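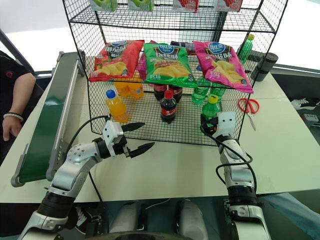

Chip bags and bottled drinks on a black wire rack

How long should I wait before I follow up on a press release?

Hanna Malinowski
August 13, 2019

I do the communications for Nilari, a small company in Ernport. Last week I sent a press release about our new office to 11 journalists and received only one reply, which was an automatic one. My manager wants me to call all of them today. I am afraid this will make them angry with us. Is a call still normal, or is a second email better? The opening is in September, so we have a little time.

Jad Kanaan

I would not call all of them. Choose the three who write about local business and send each a short email with something new in it, for example a person they can interview. Write it fresh, do not forward the old one with "did you see this?" on top. I worked at Drodex for 9 years and most of our coverage came from the second email - but only when it was personal. A new office is also not big news for a national paper, so please tell your manager this before he expects too much.

Mansour

Call in the morning, they are busy after lunch. I sent one to 100 people once and got nothing, so 11 is not bad.

Hanna Malinowski

Thank you both. I will write to three of them tomorrow and offer an interview with our director.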